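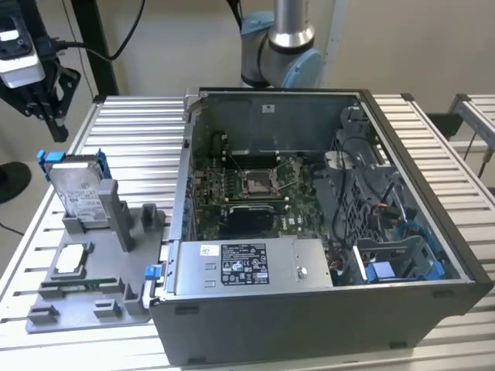
The tray and the donor PC, lid off, CPU and drive parked on the left

From: Bayu Krishnan
To: Laltton shop list
Date: 30 May 2018
Subject: Re: [laltton] PC assembly cell, part tray and other questions

Hi all,

Thanks for all the replies, I didn't expect this many people to care about my printed gray plastic! Let me take the questions in order.

> Is the tray one print or several? And how are you keeping the
> hard drive from tipping over when the arm goes for it? On my
> Sibiya feeder I had to add a clamp, and I hated that clamp.
> Also, are you doing the CPU or just the easy stuff?

One print, 23 hours on the big machine at the shop (sorry to whoever wanted it that night). No clamp. The drive stands on edge in the rear slot with its blue rails already on, and the slot is deep enough that it stays put as long as you pull straight up. If you pull at an angle it drags the tray along with it, ask me how I know. I opened the slot up by 2 mm on the last version and that got rid of most of the sticking.

And yes, I want to do the CPU! It gets a square pocket of its own near the front corner, heat spreader up. The socket on this board has the usual frame and lever, and for now I work the lever by hand, then let the arm do the placing. I know, I know, that's cheating.

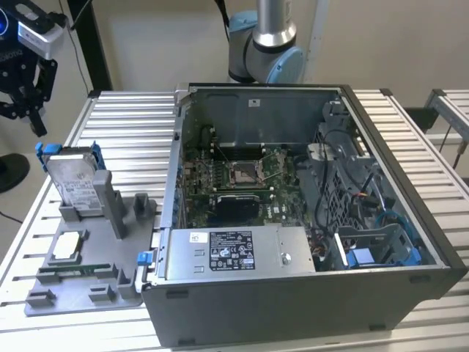
Memory is going better than I thought it would. The stick lies flat in the long slot at the front of the tray, so it has to be picked up, turned, and lined up with the slots left of the socket. The turning is fine. Pushing it home is where my script gives up, since I set the force limit very low after an early scare with a different board. I'll raise it a little at a time and report back.

The control code is still the Litine branch, with 20 saved poses and way too many sleep calls in it. I'd like to move it over to Greltance in July if somebody can sit with me for an evening and explain the config files, because the readme lost me on page one.

Last thing: does anyone have more of those blue drive rails? I've got one set, and they're getting chewed up from all the picking. Any old office desktop that takes the same kind would do, dead is fine.

Bayu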